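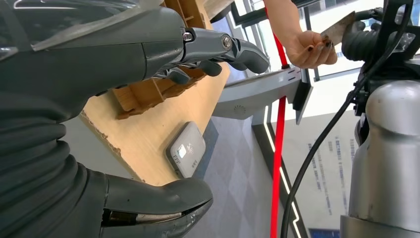

Navel's stack is a planner with a very patient waiting state, was how one reader put it after my February post, and I've had that in my head ever since, so when Gomero opened their demo floor to visitors I took the train up to see it for myself.

Visit notes, 5/16/22

The handover stand was the one I'd come for, and I stayed far longer than I meant to (704 photos and a cold coffee, if you're wondering). What I loved was the screen the Gomero people let me look over their shoulders at. Kita, the perception side, publishes a guess at the pose of whatever is being offered, and Navel won't commit to a grasp until 5 guesses in a row agree. If they don't, it drops back to waiting, and you can watch the state flip in the log. So simple, and so much nicer to read than the tangle we keep at home!

Card handovers are awkward for Kita, I was told, as a shiny flat thing gives the depth estimate very little to hold on to. They have a separate filter for it, with three settings, and were quite frank that the middle one is a compromise.

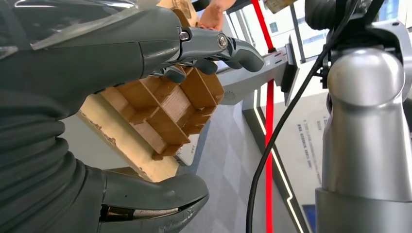
Fingers pressed down on the cardboard divider insert.

Cardboard brings a different worry, and that's Orozco's job, the grip controller. It caps finger effort and runs its own loop beside the planner, so a slow replan doesn't mean a squashed box. I asked whether the cap is learnt or typed in. Typed in, for now, in a config file of 10 lines, and I did ask for a copy. They're sending it on once the comments have been tidied up.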